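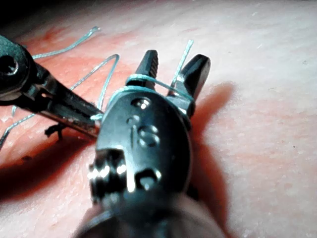 What does a surgical team need to start practicing robotic suturing with the Bretell kit?

A robotic system with a pair of needle drivers, a table that doesn't wobble, and the kit itself, which comes with pads, thread and a printed set of exercises.

Home | Products | News | Support | Contact

Print this page | E-mail this page

Plivico Brings Out the Bretell Suturing Practice Kit for Robotic Skills Labs

VELARD, March 12, 2023 - Plivico is very happy to share that the Bretell Suturing Practice Kit, which many of our friends in teaching hospitals have been asking after since we first showed it in December, is now open for orders from skills labs and residency programs of every size.

Anyone who has sat down at a console for the first time knows the moment when the thread seems to have a mind of its own. It loops where you didn't ask it to, it hides behind the instrument, and it wraps around the base of the jaws just when you were ready to pull through. Bretell was made for those long, patient hours. The pad has a smooth, skin-like face that takes a stitch and holds it, and the practice thread comes in teal as well as black, so a learner can tell today's throw from the knots already in the pad (and so can the teacher looking over a shoulder!).

"I learned to tie knots on a kitchen towel, and I'm still fond of that towel, but it never taught me a thing about tension," said Evander Geddes, founder of Plivico. "With a robot you're mostly reading the thread with your eyes. We went through a great many pads before we had one I'd be glad to practice on all afternoon, and I have, more than once."

Before release, residents and faculty at the Chu Skills Center in Velard used the kit over 1,184 practice sessions and placed 3,175 stitches, and their notes led us to a firmer backing and a longer spool. We owe them our warmest thanks, and quite a lot of coffee.

Each kit is priced at $857 and holds 2 pads, teal and black thread, a weighted tray and the exercise book, which starts with simple passes and works up to running closures. Replacement pads can be ordered separately. Robotic instruments are not included, and the kit is for training only.

Programs that would like to try a pad before buying are welcome to write to our Velard office through the Contact page, and we'll do our best to get one out to you.

Reader comments

knotslow: We had this at our lab for a month. Pad held up well, tray is heavier than I expected but it stays put.

M. in residency: Is the thread sold by itself? We go through the teal much faster than the black.

teachingdesk: Would love the exercise book as a download too. Ours already has coffee on it.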